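Stuck on the loading screen after the harbour patch: my running log for Dretero (ticket 698)

Status: solved, mostly. Last edited 6/14/23 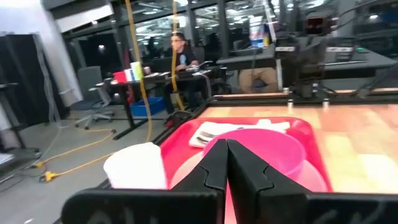
5 min read

Right, I said on the forum I'd write this up properly, so this is me doing it. The short version is that Dretero (the fishing and smuggling MMO from Bustamante, for anyone who wandered in from a search) would get me as far as the character screen, let me pick my smuggler, and then sit on the loading picture of the lighthouse until I gave up. No crash, no error box, music still playing quite happily. I now know every note of that music.

My set-up first, as support asked for it and you'll want to compare. Windows 10, a middling graphics card that ran the beta perfectly well, 16 GB of memory, game on the second drive. Wired connection. I play through the Fudar launcher and not the standalone one, and that ended up mattering a lot, so check which you've got before you copy anything I did.

What I saw

Before the harbour patch, loading into town took me less time than filling the kettle. After it, the bar went to the end, the tip at the bottom changed once (the one about gulls stealing your bait) and then nothing. I left it running while I had my tea and it was in exactly the same place when I got back. Alt-tabbing worked. The voice chat worked too, which was the really maddening bit, I could hear my crew selling rope without me!

My second character, the level 3 cook I made in January and never touched again, loaded straight in. So it wasn't the whole game, and it wasn't my connection either. I wrote that down in the first message to support and I'm glad I did, because it saved a round of "please restart your router".

Things that made no difference

Verifying the files through Fudar. It found 333 files to fetch again, which got my hopes up, and then the lighthouse came back. I ran it again straight after and it found nothing.

Updating the graphics driver. Then rolling it back. Then updating it again, as I'd lost track of which one I had.

Turning off the overlay, the other overlay, and the thing that makes my keyboard light up.

Running as administrator. Somebody always suggests it and I always do it.

Switching from full screen to borderless. The lighthouse looked slightly nicer in borderless, I'll give it that.

A full reinstall. Please don't do this one until you've read the rest. It took all evening on my line and the problem was still there at the end of it, since (as I found out later) the uninstaller leaves your settings folder alone.

What support said

First reply was the copy and paste one, fair enough, they must have been swamped. I answered with the file check result and the bit about the cook. Second reply asked for the log folder. If you need it, it's in Documents, then Dretero, then Logs, and you want the newest one, not the one called "latest", which on my machine was from the beta. I sent the wrong one first. Sorry, support.

The reply to the right log was much more useful. The last line repeated over and over and said:

waiting on stash_ui: slot 824 out of range

They explained that the harbour patch changed how the personal stash is laid out. It used to be one long page and now it's split into tabs. If you'd pinned items to the quick bar from far down the old page, the game was looking for a slot that had been moved, and it would wait for it for ever. My cook has never pinned anything in her life, so she was fine. My smuggler has pinned everything, he's a hoarder and I'm not ashamed.

What fixed it

1. Close the game and then close Fudar as well. Properly, from the little icon by the clock. If the launcher is still running it puts the old settings back the moment you start the game, and I went round that loop twice before I spotted it.

2. Go to Documents, then Dretero, then Profiles. There's a folder for each character with a long silly number for a name. Sort by date and yours should be near the top.

3. Copy the whole folder somewhere safe. I put mine on the desktop.

4. Inside the original, delete quickbar.cfg. Leave everything else. I was tempted to clear the lot out and support told me not to, as the key bindings live in there too.

5. In Fudar, open the game's settings and switch off cloud settings sync.

6. Start the game, pick the character, and load in.

It took a bit longer than normal the first time and I'd already started sighing at it, but in I went. Standing on the dock, in the rain, with an empty quick bar. Lovely. Nothing had gone missing from the stash, all my rope and lanterns and that daft hat were spread over the new tabs in no sort of order. Pinning it all back was a bit of a chore.

Once you're in, log out normally and turn cloud sync on again. Mine asked which copy to keep and I picked the one on this computer. Pick the other and you'll be back at the lighthouse.

Still not right

The Window option in the display menu (the one that remembers where you left the game on a second monitor) forgets itself every time I start up now. Support say it's a separate bug and asked me to open a separate ticket, so I have. It's only an annoyance.

The bait tip still shows on every single load. I don't think that's a bug, I think I'm just unlucky.

Couple of questions from the forum thread

Does this work on the standalone launcher? I haven't tried it myself. A couple of people in the thread said the same file is there and deleting it worked, and they didn't have to bother with the cloud bit.

Will you lose your key bindings? I didn't. They're in a different file.

Is there a proper fix coming? Support told me it's been passed to the team and they couldn't give me a date. If the next patch sorts it I'll come back and say so at the top. If you try the steps and get a different last line in your log, post the line in the thread with your launcher and I'll add it here.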